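Gistola 182 Benchtop Multiplex Immunoassay Reader
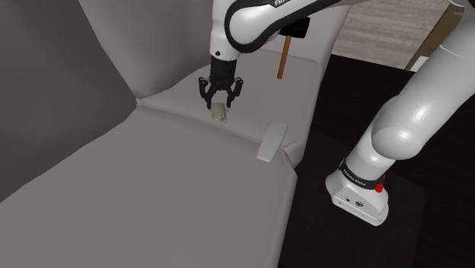
If your lab measures cytokines, you already know the arithmetic. One analyte per plate, one plate per afternoon, and a serum sample that was never generous to begin with. By the time you get to the fourth marker you are tilting the tube and hoping. The Gistola 182 reads a full panel from a single well, so the last drop can stay in the freezer where it belongs.

We built it for small and mid-sized immunology groups, the kind with one good bench, one bad bench and a centrifuge on the bad one. It is a bead-based reader with two lasers, a plate carrier and a screen you can work with gloves on. It does not have an app. We were asked for an app. The answer is in the drawer with the other suggestions.

What it reads

Cytokines, chemokines, immunoglobulin isotypes and most of the soluble receptors people argue about at conferences. Panels come from our own Jitevix line, and the reader also accepts any magnetic bead kit in the standard size range. We would like you to buy ours. We have not rigged the machine to sulk if you don't.

Serum, plasma, culture supernatant and cerebrospinal fluid can all go on the same plate, provided you tell the software which is which. Tissue lysates work after clearing. Lysates that have not been cleared also go in, once, and then you get to meet our service department.

Specifications

Plate format: 96-well, flat or round bottom
Sample volume: 25 microliters per well
Dynamic range: 3 logs on a typical panel
Full plate read: 38 minutes
Warm-up: 20 minutes from cold
Connection: Ethernet or USB
Export: CSV, plain text, PDF report
Noise: a low hum, with one loud click at startup that is normal

About the software

Nustlow is the program that runs the reader and fits the curves. It does five-parameter logistic fits by default, flags wells with low bead counts and keeps a log of every point anybody excludes, with a box for the reason. The box will accept "looked wrong." It will also print "looked wrong" in the report, in the same font as everything else.

Licenses are tied to the instrument, so install it on as many computers as you like. Updates are free and do not move the buttons.

In the box

Reader, plate carrier, calibration beads for 3 runs, verification beads, power cord, sheath fluid tubing, waste bottle, spare waste bottle cap. The spare cap is there because of you. We mean that kindly — we lose them too.

Ordering

182-R Reader with Nustlow license: price on request
182-C Calibration and verification kit: $699
182-S Annual service plan, parts and labor: $2695

The service plan covers the lasers, the fluidics and one visit a year to clean and realign. It does not cover coffee. Customers in their first year are covered by the warranty and should not buy the plan yet, whatever our order form implies.

Orders ship through Andreadis, our distributor, who will call to ask about door width. Please measure the door.

For research use only. Not for use in diagnostic procedures, including on yourself, your labmates or a relative who has been feeling run down.

Prices valid from 02/01/2021. Calibration kits ordered now ship in April.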